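Moving abroad > Renting and buying > Buy first or rent first? (Susetetti area)

pelle_north
We are looking at Susetetti for a move in October. My wife wants to buy straight away, I'd like to rent for a winter first. An agent at Grekico keeps telling us prices will be up by spring. What did the rest of you do?

oldharbor74
Rent. Agents always say that. I've been here 13 years and heard it every fall. In January half the restaurants close and the bus goes down to two a day. See if you can live with that before you sign anything.

Harish Annamalai
I disagree with oldharbor. We bought after a 20 day visit and have no regrets. Winter rentals are hard to find because owners want you out by May, so you end up moving twice. If you know the area from vacations, buy.

oldharbor74
Knowing it from vacations is what worries me. You came with cash and a lawyer, Harish. Most people don't.

Harish Annamalai
We did have a lawyer, and everybody should. Ours found an unpaid water bill on the first house we liked. It would have passed to us. We walked away and bought the next one, up by Prallon.

pelle_north
Good to know about the water bill. Is Prallon damp in winter? I read that somewhere.

Hanne Väisänen
The low end is, near the stream. Up the hill it's fine. We rented for a year first and I'm with oldharbor on this one. We had our hearts set on the seafront and by February we were sick of the wind. Ended up buying in the old part, behind Sundaram – the hardware store, not the cafe. 38 steps up from the road and no parking, but it's warm and quiet.

The bathroom is small, if anyone is wondering what you get in that part of town. Vanity with the white basin is in the second one. 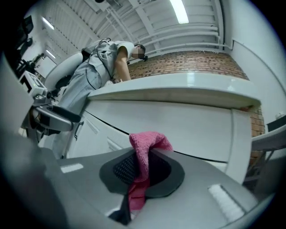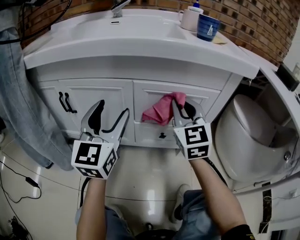
Back to the question. Ask for a lease that runs from October to the end of June and offer to pay three months up front. Our landlord agreed to that when he had turned down everyone else. And get the heating in writing – who pays, and what happens if it breaks.

pelle_north
Thanks, all. Showed this to my wife and she is still for buying. We'll visit again before we decide.

oldharbor74
Visit in bad weather.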